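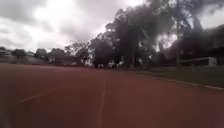
The rules that councils write for outdoor political meetings tend to begin with the ground itself, and it took us a good while to appreciate how much follows from that. When a party branch in Betura or Brekau asks to hold a rally on public land, the first page of the form has very little to say about speech, or order, or who might turn up to object. It asks which surface the crowd will stand on. Grass is the easy answer, paved squares are nearly as easy, and synthetic athletics tracks are a category all to themselves. A granular red-brown surface with white lane lines worn soft at the edges, of the kind in Figure 2, would fall under what both councils call "prepared sporting surfaces", and a meeting on one of those needs a second signature from the recreation office before the ordinary permit can even be looked at. We came to think of this second signature as the quiet centre of the whole system, and most of this section is given over to it.

In Betura the second signature is a fairly relaxed affair. The recreation office has a short list of conditions (no vehicles, no tent pegs, matting under any stage) and an organiser who agrees to them will usually have an answer within the fortnight. The clerks we spoke with were kind enough to let us read through the old application folders with them over several mornings, and they were quite frank that they see political meetings as one more booking, to be fitted in between school carnivals and the little athletics season. When they do refuse, they nearly always offer another ground in the same letter. Organisers grumbled to us about this, as anyone would who had already printed the leaflets, but they rarely described it as unfair. Several said they had come to expect a bit of shuffling and now left the venue off their first round of posters.

Brekau does things differently, although the by-law on paper is very close to Betura's. Its recreation office may ask for a bond, and the bond rises with the expected crowd: meetings of fewer than 500 people pay nothing, those of up to 1,000 pay a modest sum, and anything larger goes to the full council for a decision. The trouble, as a good many organisers told us, is that the full council is made up of people who belong to parties themselves. A branch planning a meeting for 2,000 supporters must therefore put its request in front of its own rivals, in open session, often only a few weeks before polling. We would like to be careful here. We found no letter or minute in which a councillor gave a partisan reason for a refusal, and those who agreed to talk with us spoke with what seemed to be real concern for the upkeep of the grounds. All the same, deferrals were a good deal more common for larger meetings, and a deferral in the last weeks of a campaign has much the same effect as a refusal.

How did parties respond? The commonest answer was simply to ask for less. Branch secretaries in Brekau told us, quite cheerfully in some cases, that they wrote down a crowd just under the next threshold and hoped for a good turnout on the night. One branch split a single rally into two smaller ones on neighbouring grounds, with the main speaker walking from one to the other while a brass band filled in the gap. Another threatened to march to the council building if its application for Erdős Oval was put off again, and the threat was reported in the Skindard, the local weekly, under a rather excitable headline. The permit was granted before the next issue came out. It would be tempting to treat that as proof that threats work, but the folder shows that the recreation office had already signed its part by the time the story ran, and the council may well have been heading the same way on its own.

The newspaper deserves a few more words, for it turned up in our interviews far more often than we had planned for. In both towns the Skindard prints the list of booked grounds each month as a community notice, squeezed in beside the church fetes and the garden club. Organisers read it closely. A rival's booking tells them which grounds are gone, naturally, but it also tells them which grounds the council is willing to give, and to whom, and they carry this knowledge into their own applications. More than one told us they had quoted an earlier booking back to the council, word for word, when their own had been questioned. We had gone in thinking of the permit as a matter between one applicant and one office. By December we had redrawn our coding sheet to allow for precedent, and had gone back through the earlier folders to catch the cases we had missed.

There remains the question of meetings that were never applied for at all. These leave no folder, and we know of them only through what organisers chose to tell us – a ground thought too difficult, a candidate who preferred the inside of a hall, a branch with no money for a bond. We have kept these accounts separate from the permit records and return to them in the next section, where the interviews with the smaller parties are taken up in full.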